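How to sort out the old phone drawer in one evening

Filed under: Small Tidying, Bavstead Household Notes
Written by: Atanasov
You need: a table, 12 small envelopes, a pencil, tea

Every house has a drawer where phones go when they have been replaced but not forgiven. Ours is the second one down in the Jallby sideboard, and until last November it opened only if you pushed a ruler in first and pressed down on whatever was in the way. Usually a charger. Once a spoon.

I put the job off for years on the grounds that it was a big one. It took an evening, including a break for toast.

Step 1. Clear a proper table

Use a table, and a pale one if you can. Phones are black, their boxes are black, and the little trays the phones came in have black rims, so on a dark oak table you will be patting about like someone looking for their glasses. The floor is tempting and bad for the knees. The bed is worse, as small things slide into the duvet and turn up in spring.

Wipe the table and let it dry. Crumbs get into charging sockets.

Step 2. Empty the drawer in one go

Take the whole drawer out and tip it gently. Don't pick things out one at a time, or you'll stop to read old text messages and it will be midnight.

Put leads in one heap and ignore them for now. Put phones in a row. Boxes, lids, trays and inserts go at the far end. Anything that plainly belongs in the kitchen can go back to the kitchen, where it will be greeted warmly.

Step 3. Match every box to its bottom half

People go wrong at this point. A phone box comes in two parts that look as if they would fit any other box on earth, and they won't. Open everything, lay the trays flat with the inside facing up, and set each lid or case next to the tray you suspect. Look for labels on the ends while you're at it.

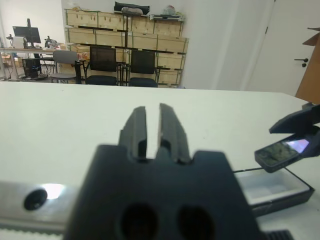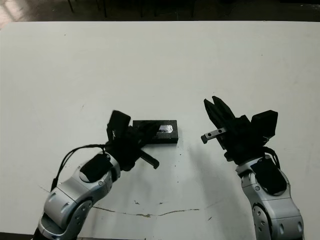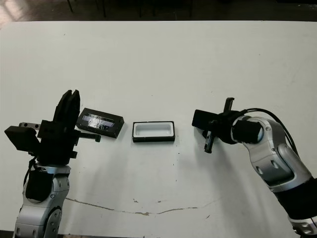
If a lid needs leaning on, it's the wrong lid. The right one goes down slowly by itself with a small sigh, and so will you. Try it the other way round before giving up, though. I threw out a perfectly good Tromer box because it hadn't crossed my mind to turn it through half a circle, and found its tray behind the sideboard a week later.

Orphaned lids can be kept for screws. Orphaned trays are good for earrings or paper clips, or for being moved from room to room until you admit you don't need them.

Step 4. See what still switches on

Charge each phone for an hour before you pass judgement. Old batteries sulk. If the screen lights up, write "works" on a slip of paper and tuck it underneath. If nothing happens after an hour, try 1 other lead, then write "dead" and move on.

Stop at once if a phone looks swollen, or the back is lifting, or it gets properly hot. Don't charge it or press it flat, and don't shut it in a box. Put it somewhere cool, away from anything that burns, and ask your council where to take it. It doesn't go in the kitchen bin.

Step 5. Get your photographs off

Copy everything before you wipe anything. My oldest phone held 2,000 pictures, of which 119 were of the same hedge. I was getting a quote for the hedge. I have kept them all, so I'm in no position to lecture.

Check that the copies open. Then sign out of your accounts, take out the SIM and any memory card, and do the full reset from the settings menu.

Step 6. Make three decisions

Keep 1 working phone as a spare, in its box, with a lead that fits it. Give away or sell the others that work. Everything dead goes to be recycled, and that includes the one with sentimental value, unless you can say out loud what the sentiment is.

SIM cards and those tiny pins for opening the slot go in the envelopes, with the name of the phone in pencil. I had 3 pins and no idea which was which, and they all turned out to do the same thing.

Step 7. The leads

Go back to the heap. Keep two of each kind that fits something you still own. Wind them loosely - a tight coil splits the covering near the plug - and fasten each with a bit of string.

Put the drawer back in. It should now open without a ruler, but leave the ruler on the sideboard for a week or so all the same.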